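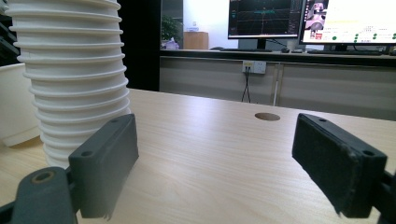
31 March 2023

Last day of the month, so the rules got revised again. Version four of the good practice sheet is on one page, if you count both sides as one page, and Linnea Moen does.

New this time: pads are to be checked before every session, and any with a lifted edge gets written in the log. I asked how lifted. She said I'd know. I said a standard that relies on me knowing is a horoscope, and she wrote down "define lifted" and underlined it, so that's my April spoken for.

We also argued over the cup task. The Corkdale people want the desk cleared between runs. The Lindemann people say a real desk has stuff on it and a gripper ought to learn to live with that. I've worked at enough desks to side with Lindemann. The compromise is that clutter may stay but nobody tidies mid-session, a rule I have been following at home for years.

Then the numbers. Sessions stop at 45 minutes, with 15 off before the next one. Monthorpe used to go to 80 and their late runs looked like someone stirring paint. I went over by a bit this afternoon and had to report myself to myself, as I'm the safety contact until Prormont sends a proper one. I let me off with a warning.

Still no agreement on what to call a failed grasp. "Miss", "drop" and "unsuccessful closure" are all in the log, sometimes for the same cup. I favour "drop" – it's short and it fits in the column. Linnea wants a labelled diagram.

Must bring the good pen tomorrow and reprint side two, the margins ate rule nine.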